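Bundside Knitters > General chat > Washing wool without wrecking it

bran_pugh
Right, I need opinions before I ruin anything else. I put a merino jumper through my machine's wool cycle in March and it came out fit for a teddy bear. My mum swears by hand washing, my sister says the machine is fine if you turn the spin down. Who's right? I've got a cardigan waiting and I'm too scared to touch it.

Iolo Gronow
Your sister, sorry to your mum! I've machine washed all my jumpers for years — cool, proper wool liquid, spin no higher than 400. What was yours set to?

bran_pugh
Er. 1000. I thought the wool setting sorted all that out for me.

serenknits
It might not have been the spin, you know. Wool felts when it gets rubbed about or goes from warm to cold in a hurry, and some machines are rougher than others. I do everything in the sink, 20 minutes' soak, no rubbing, then roll it in a towel and dry it flat. Plain stocking stitch shows every bit of felting, so that's what I'd be most careful with (you want to still see all those little Vs afterwards).
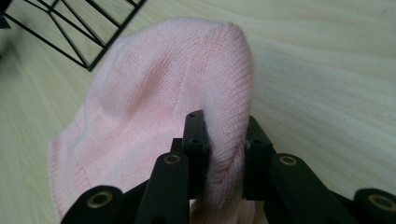

Iolo Gronow reckons that's far too much faff for anything you wear every week, and I'm with him. I've got two kids and a dog. If it can't go in the machine it doesn't get knitted in this house, so I buy superwash and get on with my life.

serenknits
Superwash grows though! I made a cardigan in it and after one wash the sleeves were down past my fingertips. I'd take a bit of faff over that any day.

Emrys H
Did you swatch it and wash the swatch?

serenknits
No, Emrys, I did not.

bran_pugh
OK, I'm going to do the cardigan in the sink tonight, and try an old scarf in the machine on the lowest spin. Does it matter which wool wash I get, or will baby shampoo do?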